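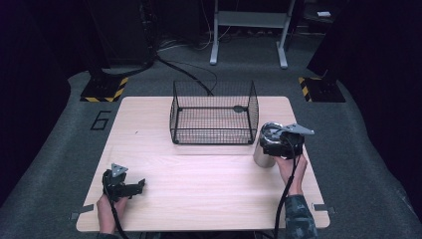
A wire basket and a metal cup on a pale tabletop.

Newsletter > Brillwood House > Kitchen and Common Rooms

Shared kitchen: the new rules for the shelves

Dear neighbors,

In February the second floor kitchen will be painted, and after the painting we will put the shelves back in a different order. Many of you wrote to us about this, and I thank you for the letters, also for the angry ones.

The biggest complaint was about cups. In our house we have 44 apartments and one kitchen for parties, and after each party the cups go home with somebody. Please look in your cupboards. If you find a cup with the Brillwood sticker on the bottom, bring it back to the kitchen before the painting starts. No questions will be asked.

From now on each floor gets 2 shelves. The lower shelf is for things everybody may use, like salt, oil, tea and coffee filters. The upper shelf is for your own things, and these must have the apartment number on them. Food without a number will be thrown away on Monday morning.

The old dish rack is broken on one side and we will not repair it. The Lindevitz store on Godoy Street has a bigger one, but it is too deep for our counter, I measured it two times. We continue to look. If you know a good rack which is not deeper than 11 inches, please write to me.

Several people asked if we can buy a second refrigerator. The electrician from Grukthorpe says that the wall outlet behind the door is too old for this, and a new line must come first. I will ask for a price.

The kitchen stays closed while the paint is drying. The laundry room and the reading room are open as usual. Keys for the kitchen are at the front desk until 6 in the evening, and please sign the book when you take one.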